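Weekend sorters wanted for the Havska toy and clothing swap

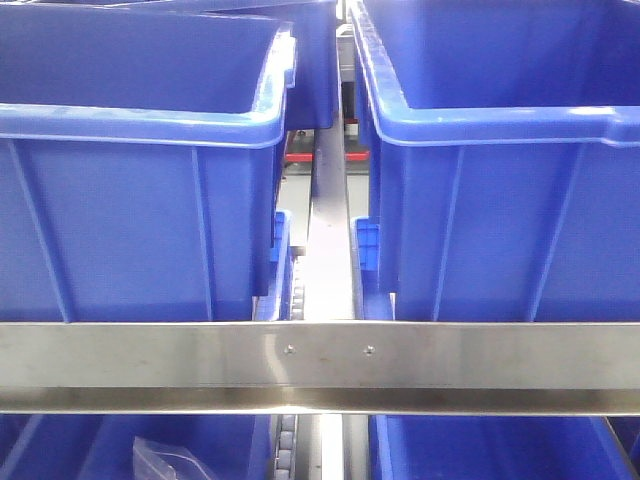 Photo: Havska Swap

Do you like rummaging? Come sort with us! The Havska swap is back in February and we're looking for 13 people to help get donations ready for the tables. Last year 2,778 items found new homes, and this time we'd love to reach 3,000.

You'll check zippers, match up puzzle pieces, fold a lot of very small sweaters and label everything by size. No experience needed – if you can tell a mitten from a sock, you're in (and we'll show you the rest). Shifts run three hours, mornings or afternoons, at the old Stuvska school gym. Bring a water bottle and wear shoes you can stand in.

Sorters get soup, bread and first pick at the swap, plus a bus pass for the day. You should be 16 or older. Younger teens are welcome with a parent!

To sign up, leave your name and the shifts you'd like at the Stuvska library desk by Monday. We can't wait to meet you.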